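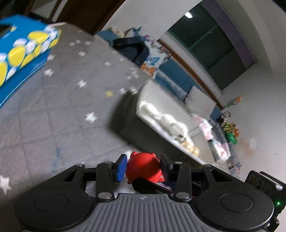
Ventriloquism

By Yolandi Motaung
2 August 2026
16 shares | 3 comments

Ventriloquism is the stage art of speaking so that your voice seems to come from somebody else, usually a puppet sitting on your knee. The puppet is called a figure by most people who do it for a living, and a dummy by everyone else (I say dummy at home and figure at work). The word comes from the Latin for "belly" and "to speak," and the old belief was that the voice really did come up out of the stomach. Mine doesn't, although after a hotel breakfast I've had my doubts!

How the voice works

The voice isn't thrown anywhere. Your ears are pretty poor at pinning down exactly where a sound starts, so your eyes help out, and if a wooden mouth is flapping in time with the words, your brain hands the words to the wooden mouth. All the performer has to do is keep their own lips still and look like they're listening. That second part is the one beginners skip. I skipped it for most of my first year, and Gert Botha, who taught me, used to stop me mid-line and ask whether I'd heard what the puppet just said.

Most of the alphabet is easy enough with your teeth lightly together. The trouble is B, P, M, F, V and W, which all want the lips. You swap them. B becomes a kind of D, P becomes T, M turns into N, and F goes to a soft "th." Said quickly, with the right thought behind it, "a dottle of deer" passes for a bottle of beer. It really does, try it in the car.

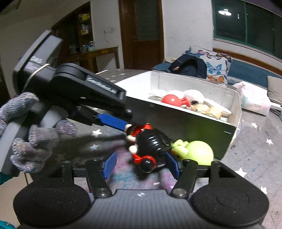 A distant voice is a separate skill, the one you need for a man stuck in a trunk or somebody calling from the basement. You pull the tongue back, tighten the throat a little and let out less air. It's tiring, and I wouldn't do it for more than 2 minutes at a stretch. If it hurts, stop.

Types of figure

The classic hard figure has a hollow body and a head on a stick, with a trigger or ring inside for the mouth. Better ones have moving eyes and brows too. Soft puppets are lighter and fold into a suitcase, and a lot of cruise ship and corporate acts have gone over to them. My own main partner is a hard figure named Nkosi, a grumpy retired judge, and he weighs more than you'd think by the end of a 20-minute spot.

Some acts use a mask on an audience volunteer, with the jaw worked by a squeeze bulb. It gets huge laughs, but pick your volunteer kindly.

At corporate events

Company dinners are where many working ventriloquists earn their rent. The puppet can tease the sales director in a way I never could. I always ask for a few names beforehand, and also for the names I should leave alone. The biggest room I've played was the Lamix dinner in January, nearly 2187 seats, and without a camera and a big screen the back half would've been watching a dot argue with a smaller dot.

Comments (3)

Hiu-tung Man: Tried the bottle of beer thing at my desk and got some looks. What do you do about the name Bob?

Yolandi Motaung: I call him Robert and pray, Hiu-tung.

Jacobus Khumalo: You left out singing! Long vowels are much easier on the lips than patter, I always start my students there.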